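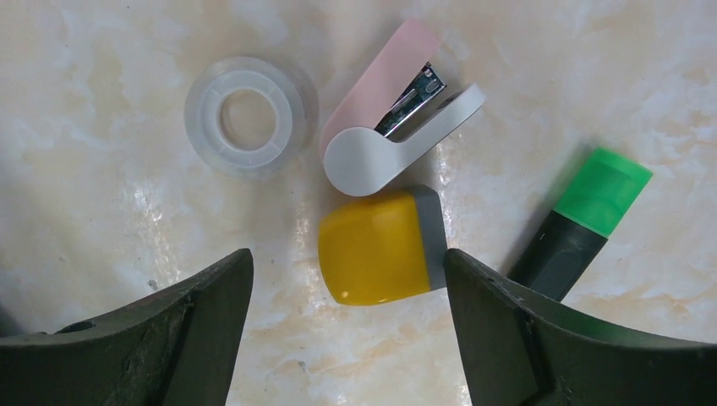

## Notes from the software corner

Hello again from the end of the hallway! Last month I promised you fewer words about hardware and more about code, so I'm keeping my word (mostly). November was all about the planner, the part of our stack we call Clatus. It takes whatever the cameras think is on the floor and decides which thing to go for and from what angle.

The desk stuff has been my favorite test set lately. A stapler is a rotten shape to plan for. It's long, it's skinny, and its two ends want completely different grips. Clear tape is worse in its own way, as our perception code (Fudeo, for anyone new to the list) tends to see the surface right through the roll and report a hole where there's perfectly good tape. I spent most of a week on that one. The fix was small and a little embarrassing – we were smoothing the depth data before masking it, and I swapped the order.

The other change is in the last bit of the approach. Clatus used to pick a grasp from the overhead view and then commit to it all the way down. Now it takes a second look from the wrist camera when the fingers get close, and it can shift the target by up to 3 millimeters or back out and try again. If it has backed out 2 times it gives up and picks something else. I love this rule. The old version would have kept trying until dinner.

## Two arms, one bag
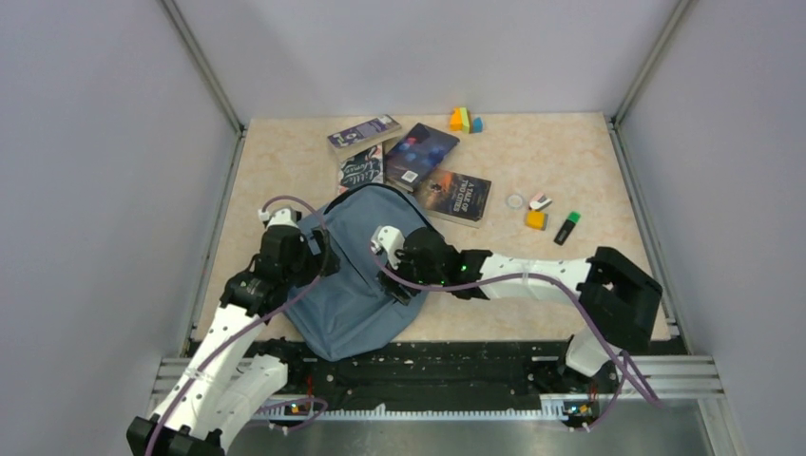 ## What the bag taught the planner

Soft things are a whole other story. A backpack has no fixed shape, so there's no tidy model to match it against, and as soon as one arm moves the fabric, everything the other arm believed about it is stale. We'd been planning both arms together in one giant search, and it was slow enough that I could go refill my coffee (I did, a lot).

So I split it up. Each arm gets its own plan, and a small scheduler named Briem sits in the middle and hands out turns whenever the two paths get too close. While one gripper holds its spot on the fabric, the other one is free to work, and then they trade. The books made this harder than I expected! With a bag flopped over part of the pile, Fudeo kept merging a cover and the canvas into one big flat object. I've added an "I'm not sure" label for those areas, and Clatus stays away from them until it gets a better view.

For the number people: I replayed 3,000 logged plans through the new setup overnight, and 8 of them ended with the arms politely waiting for each other forever. I've found the cause of most of those and have a strong hunch about the rest.

## Coming up

The log viewer from Heltivley is getting a proper timeline, so you can scrub through both arms side by side. If you've been using the old one, please save your bookmarks before you update – the format changed and I haven't written the converter yet. Bug reports are welcome as always, and if you can attach the log file too I'll be very happy.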